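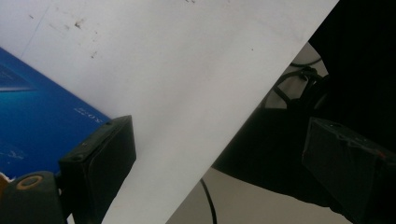
4 min read

Setting Up the Gikex Hand-Held Gripper for Your First Recording Session

By Ezequiel Barrera
Wed 30 August

2 shares | 27 comments

Search this site Search Go

I've had the Gikex kit on my bench since July, and so many of you wrote in after the unboxing post that I figured it deserved a proper walkthrough (long overdue, I know!). The printed guide gets you as far as closing the handle and seeing the fingers move, and then it more or less wishes you luck. So let's go a bit slower than that, and I'll tell you what I think of the thing as we go along.

Start with the finger pads. Lay the gripper on its back so the screws on the top faces are easy to reach, start all of them by hand, and only then tighten each one a little at a time. I cranked the first one down hard on my own kit and spent the rest of the evening wondering why the pad sat crooked. If you bought the softer pads from Malinowski, they go on the same way, but leave out the thin washer that comes in the Gikex bag.

Next, plug in the camera and open Arcombe, the recording program that comes with the kit. Choose "New device," wait for the light on the handle to stop blinking, and squeeze the handle all the way closed, then all the way open. Arcombe takes those two positions as its limits. Do this again whenever you change pads — I forget every single time, and then the numbers come out looking silly.

Now check the aim. You want to see both fingers in the live view with room between them for whatever you're picking up. If one finger is mostly missing, loosen the camera collar a quarter turn and nudge it over.

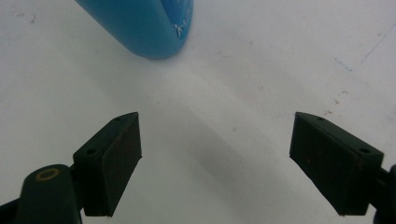

Approach is where I'd spend most of your practice time, more than on the squeeze itself. Come in slowly with the handle open wide and keep your elbow relaxed, since a stiff arm shows up as a wobble in the recording. With something rounded and blue like this one, I like it sitting up between the pads with plenty of bare table on either side, so there's still time to correct before I close. Watch your shadow too. A soft gray one across a white tabletop is fine and Arcombe has never minded it, but a hard black one moving along with your hand is worth turning a lamp for.

When you're happy with the approach, hit record, pick the object up, set it down again, and stop. Keep the takes short. Mix up what you reach for as well: flat sheets and glossy boxes ask for quite different angles from a bottle, and you'll feel it in your wrist before you see it on the screen.

As for whether to buy it, I'm fond of it! The handle is comfortable, the pads are easy to swap, and Plovden (who sell it over here) answered my question about the collar the same day. My grumbles are the cable, which is stiff and always seems to be under my arm, and the case, whose latch I already distrust. I'd still pick it over the kit I had before.

Next time I'll go through trimming your takes in Arcombe and naming the folders so you can find them again.

Leave a comment (27)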